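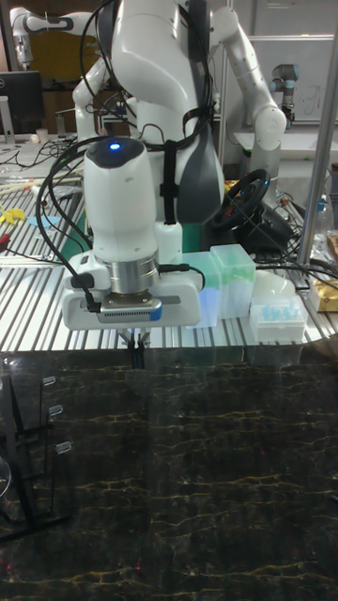 Detlef Ostermann
2020년 3월 9일

오늘은 손편지에 대하여 조금 길게 쓰고 싶습니다. 한국어로 긴 글을 쓰는 것은 아직 저에게 어려운 일이라서 짧게 나누어 올리겠습니다. 틀린 표현이 있으면 알려 주십시오. 고치면서 배우겠습니다.

저는 손편지를 26년 동안 쓰고 있습니다. 처음에는 독일어로만 썼고, 나중에는 영어로도 썼습니다. 한국어 편지는 작년 8월에 처음 보냈습니다. 그 편지 한 장을 쓰는 데에 저녁 시간이 모두 지나갔습니다.

제일 오래된 편지 친구는 Cristóvão Torres입니다. 우리는 같은 도시에 산 적이 한 번도 없습니다. 얼굴을 본 것은 세 번입니다. 그래도 그분의 글씨는 봉투만 보아도 압니다. 숫자 7의 가운데에 항상 짧은 선을 긋습니다.

Cristóvão 씨는 날씨 이야기로 편지를 시작하지 않습니다. 지난번 제 편지에서 질문 하나를 골라서 바로 대답합니다. 인사는 두 번째 장에 나옵니다. 저는 처음에 이것이 조금 무례하다고 생각했지만 지금은 따라서 합니다.

한국어 편지에서는 이 방법이 잘 안 됩니다. 한국어 선생님께 보여 드렸더니 첫 줄이 너무 갑작스럽다고 하셨습니다. 그래서 한국어로 쓸 때에는 계절 인사를 먼저 씁니다. "꽃샘추위에 건강은 어떠십니까" 같은 문장입니다. 꽃샘추위라는 말을 저는 아주 좋아합니다. 독일어로 옮기려고 하면 문장 하나가 필요합니다.
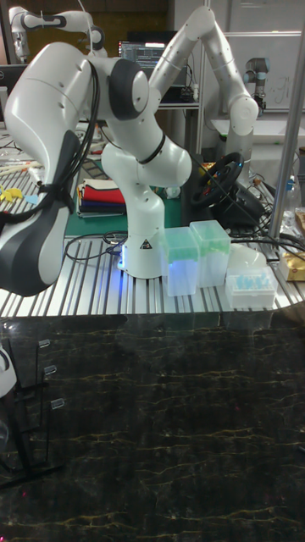 읽는 시간 3분

종이 이야기를 하겠습니다. 저는 Vollura 편지지를 씁니다. 줄이 없는 것과 줄이 연하게 있는 것이 있는데, 한글을 쓸 때에는 줄이 있는 것이 좋습니다. 받침이 있는 글자와 없는 글자의 높이가 달라서, 줄이 없으면 제 문장은 오른쪽으로 갈수록 위로 올라갑니다.

잉크는 어두운 파란색입니다. 검은색은 서류 같은 느낌이 들고 저에게 조금 차갑습니다. 전에 초록색도 써 보았는데, 이모님께서 읽기 힘들다고 전화를 하셨습니다. 편지에 대한 답을 전화로 받으니 조금 섭섭했습니다.

만년필은 Sterkton의 가는 촉입니다. 한글에는 가는 촉이 맞습니다. "뷁" 같은 글자를 쓸 일은 없지만 "읽", "넓", "앉" 같은 글자는 매일 나옵니다. 굵은 촉으로 쓰면 획이 서로 붙어서 검은 점이 됩니다.

질문을 자주 받습니다. 왜 이메일로 보내지 않습니까? 저도 이메일을 많이 씁니다. 일에 관한 것은 모두 이메일입니다. 그런데 이메일을 쓸 때에는 상대방이 곧 읽는다고 생각하기 때문에, 오늘 필요한 말만 쓰게 됩니다. 편지는 도착할 때 상황이 달라져 있을 수 있습니다. 그래서 한 주가 지나도 괜찮은 이야기를 고르게 됩니다.

예를 들면 책 이야기, 어릴 때 이야기, 이웃집 나무 이야기입니다. 우리 집 앞에 목련이 한 그루 있습니다. 저는 이 목련에 대하여 해마다 씁니다. Cristóvão 씨는 한 번도 이 나무를 보지 못했지만 해마다 안부를 묻습니다.

편지가 사라진 적도 있습니다. Sivumport로 이사한 친구에게 보낸 편지는 결국 도착하지 않았습니다. 네 장이었고 사진도 넣었습니다. 다시 쓰려고 했지만 같은 내용을 두 번 쓰는 일은 재미가 없었습니다. 그래서 줄거리만 엽서에 적어 보냈습니다. 친구는 그 엽서를 냉장고에 붙여 두었다고 합니다.

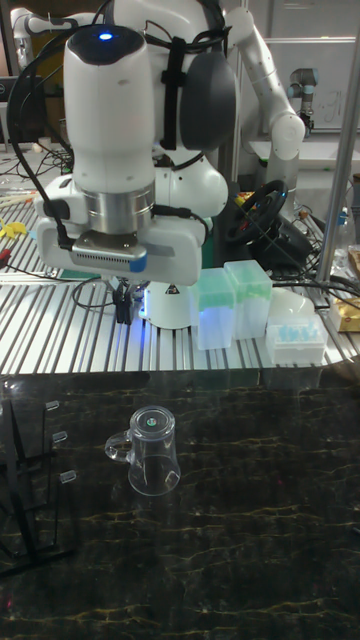

그 뒤로 저는 보낸 편지를 공책에 기록합니다. 날짜, 받는 사람, 중요한 내용을 한 줄로 씁니다. 편지를 복사하지는 않습니다. 복사를 하면 나중에 누가 볼 것 같아서 글이 딱딱해집니다.

이 공책은 Landry에서 나온 작은 공책입니다. 지금까지 적은 편지가 400통이 넘습니다. 넘겨 보면 한 해에 아주 많이 쓴 때가 있고, 거의 쓰지 않은 때도 있습니다. 조금 쓴 해에는 제가 바빴다고 기억하는데, 공책을 보면 그해에 텔레비전 프로그램에 대해서는 길게 썼습니다.

받은 편지는 구두 상자에 넣습니다. 사람별로 나누지 않고 온 순서대로 넣습니다. 아내는 사람별로 나누는 것이 편하다고 합니다. 맞는 말씀이지만 저는 섞여 있는 것이 좋습니다. 한 통을 찾다가 다른 사람의 편지를 읽게 되고, 저녁 준비가 늦어집니다.

한국어 편지에서 제일 어려운 것은 존댓말의 높이입니다. 나이가 비슷한 친구에게 "귀하"라고 쓰면 은행에서 온 편지 같다고 합니다. "너"는 너무 가깝습니다. "당신"은 책에서 배웠는데 실제로 쓰면 안 되는 경우가 많았습니다. 지금은 이름 뒤에 "씨"를 붙이고, 할 수 있으면 주어를 뺍니다. 주어를 빼는 것은 독일 사람에게 용기가 필요합니다.

띄어쓰기도 어렵습니다. "할 수 있다"는 이제 틀리지 않습니다. "한번"과 "한 번"은 아직도 사전을 봅니다. 손으로 쓸 때에는 애매한 곳에서 조금만 띄웁니다. 읽는 사람이 좋은 쪽으로 생각해 주기를 바랍니다. 컴퓨터에서는 이 방법을 쓸 수 없습니다.

맺음말은 "드림"과 "올림" 사이에서 고민했습니다. 선생님께는 "올림", 친구에게는 "드림"을 씁니다. 처음에 저는 "드림"이 영어의 dream인 줄 알았습니다. 편지 끝에 꿈이라고 쓰다니 한국 사람들은 참 시적이라고 생각했습니다. 이 이야기를 하면 모두 웃으십니다.

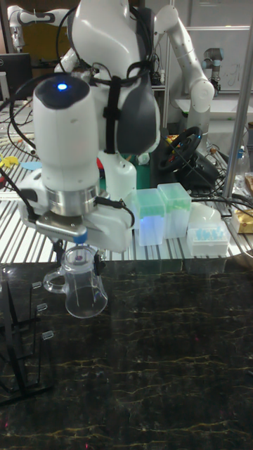
단어 수 400

이제 시작하고 싶은 분들께 제 방법을 말씀드리겠습니다. 먼저 짧게 쓰십시오. 엽서 한 장이면 충분합니다. 처음부터 세 장을 쓰면 받은 사람도 세 장을 써야 할 것 같아서 답장을 미루게 됩니다. 저는 이렇게 해서 편지 친구 한 명을 잃었습니다.

질문은 하나나 두 개만 넣으십시오. 질문이 많은 편지는 설문지 같습니다. 그리고 대답하기 쉬운 질문이 좋습니다. "요즘 어떻게 지내십니까"는 쉬워 보이지만 종이 위에서는 어려운 질문입니다. "지난번에 심은 토마토는 살았습니까"가 더 좋습니다.

틀린 글자는 줄을 한 번 긋고 계속 쓰면 됩니다. 저는 예전에 한 글자 때문에 한 장을 다시 썼는데, 다시 쓴 종이에서는 다른 글자를 틀렸습니다. Cristóvão 씨의 편지에는 지운 자국이 많습니다. 가끔은 지운 단어가 무엇이었는지 불빛에 비추어 봅니다. 이것은 그분께 말씀드리지 않았습니다.

우표는 미리 사 두시기 바랍니다. 저는 봉투까지 다 쓴 편지를 우표가 없어서 가방에 7일 동안 넣고 다닌 적이 있습니다. 그사이에 모서리가 구겨지고 편지 속의 "내일"이 지나갔습니다. 결국 봉투 뒤에 작은 글씨로 사과의 말을 썼습니다.

우체국 직원분께도 많이 배웠습니다. 주소를 쓸 때 보내는 사람은 왼쪽 위, 받는 사람은 오른쪽 아래에 쓰라고 가르쳐 주셨습니다. 저는 그때까지 보내는 사람을 봉투 뒤에 썼습니다.

답장을 기다리는 일에 대해서도 물어보신 분이 계셨습니다. 저는 우편함을 하루에 한 번만 봅니다. 전에는 더 자주 보았는데, 전단지만 여러 번 확인하게 되어서 그만두었습니다. 답장이 오랫동안 없으면 엽서를 한 장 더 보냅니다. 왜 답장이 없느냐고는 쓰지 않고 목련 이야기를 씁니다.

추가합니다. 앞에서 "이웃집 나무"라고 쓰고 다음에 "우리 집 앞 목련"이라고 썼습니다. 같은 나무입니다. 나무는 이웃집 마당에 있고, 가지는 우리 집 쪽으로 나와 있습니다.

하나 더 추가합니다. 잉크가 번지지 않게 하는 방법을 물어보셨는데, 저는 그냥 뚜껑을 닫고 차를 한 잔 마신 다음에 종이를 접습니다. 압지도 있지만 서랍 어디에 있는지 모릅니다. 찾으면 이 아래에 이어서 쓰겠습니다.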